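Adesuwa Ojo
2020-01-20

I want to write a small thread about old desktop computers, because many people ask me if they are worth to open. My answer is yes, if you have patience and a good table. 1/9

We got one black tower for the Bako parts shelf. The tower lies on its side, so the board is flat like a tray and you can see what goes where. 2/9
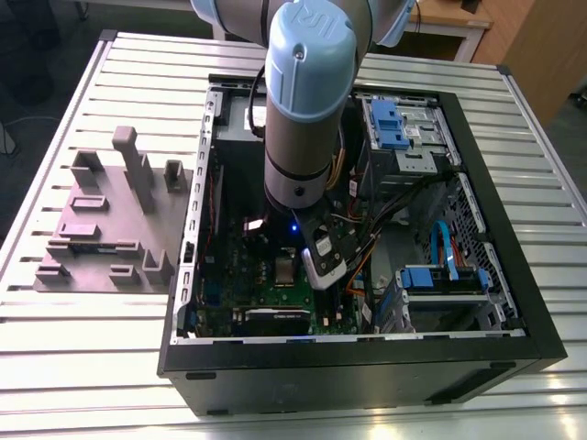
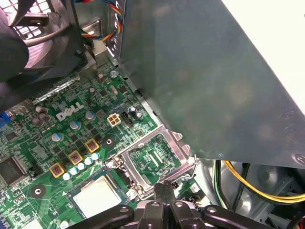
First the open tower, then the Dell board with the CPU socket open.

3/9 My first advice: look at the cables before you touch them. Black, yellow, orange, red, they all cross each other on the way to the drives. I make a drawing on paper. My drawings are ugly but they help me.

4/9 I like the blue plastic parts very much. In this tower there is a blue latch on the drive cage and a blue caddy lower down. On many old office machines, blue means "your hand can go here."

5/9 The processor is the square piece with the silver top. Please hold it only by the sides. Also please do not put your finger in the socket! The contacts there are very fine.

6/9 Tobiloba Ekpo asked me if the silver top must be cleaned. Yes, if there is old paste on it. A soft cloth and a little alcohol, then wait until it is dry.

7/9 The power supply stays closed. I open many things but I never open this one.

8/9 Small parts go in a box with a label. Our last label was number 556, and I still lose screws.

9/9 If you have an old tower at home and you don't know what is inside, send me your questions. I answer slowly but I answer everybody.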